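Ticket 2009 – Godton games room, round poker mat
Status: open
Priority: low
Site: Godton

Reported: mat won't lie flat on the wood top. Edge lifts a bit after it's been rolled up, cards catch on it when dealt low. Chips lean too if you stack near the rim. Users asking for a swap.

Tried so far:
– rolled it the other way overnight, better but not gone
– wiped underside and table top, no change
– warm room, 2 hours flat with books on. Helped most

Checked the set while at it. Case opens fine, lid stays up by itself. Chip tray was sticking on the way out last time, ok now. Count sheet says 100 per colour, not recounted, no time.
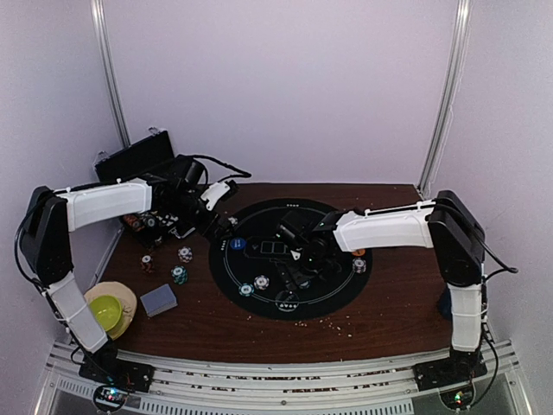 Round mat on the table, chip tray and open case behind.

Update 12 April 2018 – rang Gollidberg re replacement. Same mat still in stock, Vasiliu can bring it over with the next delivery. Asked wether it ships flat, waiting on answer. If it comes rolled we're back where we started.

Pls don't iron it. Somebody did that to the old one in Febuary and the print went.

Next: leave books on again tonight, deal a few hands tomorow, note which side lifts. Keep ticket open till Gollidberg reply.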